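Zudonach opens its workroom to visitors

The hand-held gripper is lighter than most visitors expect. At Zudonach's open day in Fedville people kept lifting it, putting it down and lifting it again. The woman who runs the workroom let them.

"They think it's going to be like a power drill," she said. "Then they hold it for ten minutes and they understand why we take breaks."

Zudonach records people doing ordinary jobs with their hands, such as folding, carrying and putting things away. The recordings go to Zistell, a partner firm that uses them to teach robot arms the same jobs. The person doing the job holds the gripper, and a camera mounted on it takes in whatever the tips are reaching for. No robot is in the building on most days. Some visitors were disappointed by that, she said, and a few asked for directions to the place where the robots were kept.

She has been with the company for 3 years. Before that she managed the floor of a furniture store, and she said the work is closer than it sounds. "I used to teach people how to pick up a chair without scraping the next one. I still do that."

The room is set up with tables, chairs and shelves that can be moved between sessions. She prefers furniture that has been used. Patterned cloth and printed surfaces are welcome too. "If everything is plain white, the arm learns plain white," she said. "Nobody's house looks like that."

By the end of the afternoon 237 people had signed in. The first open day, in February, drew 179, and she put the difference down to a notice at the Hopkin library and better parking. Most stayed for the demonstration and then asked to try a task themselves.

The demonstration covered one short task, repeated with the objects in different places. The operator worked slowly and did not talk. Asked about that, the manager said that talking makes people wave their hands. "Your hands follow your mouth. We want the hands thinking about the object."

How often is a recording thrown out? She would not give a rate, but said that it happens every day. Usually the grip slips and the operator grabs again too quickly. A slow recovery is kept. "If you drop it and pick it up the way you would at home, I want that. If you drop it and get annoyed, I don't."

The group completed 688 recordings in its last full work week, and she had the number written on a card in her pocket because people had been asking all day. She does not consider it a large number. Short tasks add up fast, and a slow week can be more useful if the tasks are hard ones.

Several visitors wanted to know whether the work would put people out of jobs. She said she gets the question at family dinners as well. Her answer is that she doesn't know, and that the tasks she records are mostly ones people complain about doing. One man told her he liked folding his own shirts. She told him he should keep doing it.

Children were allowed in with an adult, and the younger ones were the better students. "A kid will try it upside down," she said. "An adult asks me what the right way is before they touch it."

New operators train for a few days before anything they record is kept. They learn to bring the tips in straight, to close them gently and to leave the markers uncovered. Wrists get sore at first. She asks people to switch hands, and most of them forget.

The next open day has not been scheduled. She would like a larger space for it, with somewhere for people to sit while they wait.

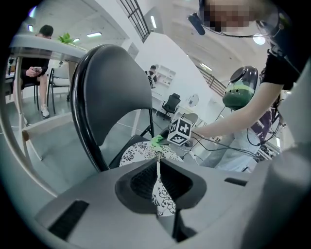

Page last changed: December 2022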